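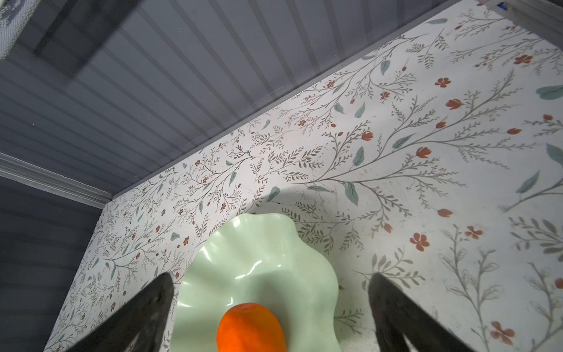 Estampado de flores y hojas sobre fondo blanco.

Cómo llevar el reparto de minutos en un equipo de fútbol aficionado

Casi todas las quejas que recibe un entrenador de categoría regional tienen que ver con los minutos. El jugador que sale poco lleva su propia cuenta, y suele ser distinta de la del banquillo. Un registro sencillo, a la vista de la plantilla, resuelve buena parte de esas conversaciones. Esta guía explica cómo montarlo con una hoja de cálculo y cómo usarlo durante la temporada. Lo aplicamos en el Prustberg, con una plantilla corta de 16 jugadores y partidos de 90 minutos.

Qué hace falta

Una hoja de cálculo compartida, un cronómetro y una libreta pequeña para el banquillo. El móvil sirve como cronómetro, pero los cambios conviene anotarlos en papel: con lluvia o con guantes se escribe peor en la pantalla.

Paso 1. Preparar la hoja

Ponga un jugador por fila y una jornada por columna. A la izquierda, deje una columna para la posición principal. A la derecha, tres más: minutos totales, convocatorias y titularidades. No mezcle amistosos con partidos de liga; abra otra pestaña para ellos.

Use códigos para las ausencias. Nosotros ponemos L para lesión, S para sanción, P para motivos personales y T para decisión técnica. Un cero sin código significa que el jugador estuvo convocado y no entró.

Paso 2. Anotar durante el partido

El segundo entrenador apunta el minuto de cada cambio, quién entra y quién sale. El descuento no se cuenta: quien juega el partido entero suma 90 y quien entra en el 70 suma 20. Si hay una expulsión, se cierra la cuenta de ese jugador en el minuto de la tarjeta.

Pase los datos a la hoja esa misma noche. Antes de cerrarla, compruebe el total de la jornada. Once jugadores por 90 minutos son 990. Si la suma da 920, falta un cambio por anotar, salvo que haya habido una expulsión: una roja en el minuto 20 resta justo 70.

Paso 3. Fijar el criterio antes de empezar

Un registro sin criterio solo sirve para discutir con más datos. En pretemporada, escriba en media página qué pesa en la convocatoria: asistencia a los entrenamientos, rendimiento, estado físico. Léala en el vestuario y cuélguela. Si más adelante cambia algo, vuelva a leerla entera.

Evite prometer un mínimo de minutos. Es preferible comprometerse a una revisión: cualquier jugador que pase 3 jornadas seguidas sin entrar, estando disponible, tiene una charla individual con el entrenador esa semana.

Paso 4. Revisar cada mes

Ordene la columna de totales de mayor a menor y mire los dos extremos. Arriba aparecen los jugadores con riesgo de sobrecarga. En nuestro caso, quien llega a 700 minutos antes de noviembre descansa al menos media parte en el partido siguiente. Abajo, separe a los que no juegan por lesión de los que llevan el código T. Estos últimos son los que necesitan una explicación.

Compare también por posición. Un portero suplente con pocos minutos es normal; un lateral suplente con los mismos minutos quizá no lo sea.

Paso 5. La charla individual

Quince minutos bastan. Lleve la hoja impresa, con la fila del jugador marcada. Empiece por los números, siga con lo que debe mejorar y acuerde algo que se pueda comprobar. No hable de los minutos de otro compañero, aunque se lo pidan. Apunte la fecha de la charla en la hoja.

Errores frecuentes

Contar la convocatoria como premio de consolación. Dejar sin código las ausencias y tratar de recordarlas en marzo. Enseñar la hoja solo cuando hay protestas.

La primera temporada, además, olvidamos guardar copia y perdimos todo septiembre. Hoy se descarga un archivo cada mes y se guarda fuera de la carpeta compartida.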